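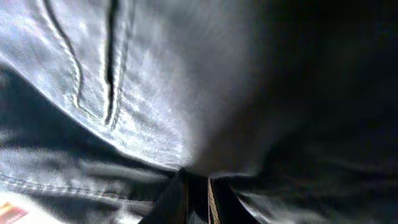
The Serow Follies is a variety and cabaret night held in Gukbridge, usually in the upstairs room of the Serow, a former dance hall on the north side of the town. It presents comedy, magic, torch singing and short circus acts, linked by a host. Promoters describe it as the longest-running night of its kind in the region, a claim that rests mostly on the promoters' own posters.

History

The usual account says the Follies grew out of a singing contest set up by Imani Mbeki, then a bar manager at the hall. Early programs give a different picture. They list a magic show under another name, with Mbeki credited only for the lights. She appears as host from the second season onward, and later publicity seems to have merged the two events into a single founding story.

The night closed when the hall changed owners and reopened the following July with a smaller stage. Publicity called this a relaunch. Most of the acts were the same, as was much of the material.

Format

A standard show begins at 8 p.m. and has two halves with a long bar break between them. The first half is given to newer performers, who work for a share of the door. The second is led by a paid headliner. Audience members are seated at tables, and those nearest the stage can expect to be spoken to.

The host's opening routine, known as the Rulledik, is a fast patter song with nonsense verses. It is often said to be an old music hall number. No printed version older than the Follies has been found, and the tune closely resembles a common polka.

Attendance

The organizers have long advertised crowds of 600. The upstairs room has never been licensed for anything near that number, and the figure appears to add up several nights of one run. A later claim of 3000 visitors in a season has the same problem, as it does not separate ticket holders from people drinking downstairs.

Reception

Local reviews have been friendly, though several were written by people who had also performed there. The Janssen Guide, a regional listings booklet, praised the singers and called the comedy "uneven and at least 30 minutes too long." Only the first part of that sentence was used in advertising.

Supporters credit the Follies with starting a cabaret revival in Gukbridge. Two other nights were already running in the town when it opened, and both had closed within 3 years, so the size of any revival is open to question.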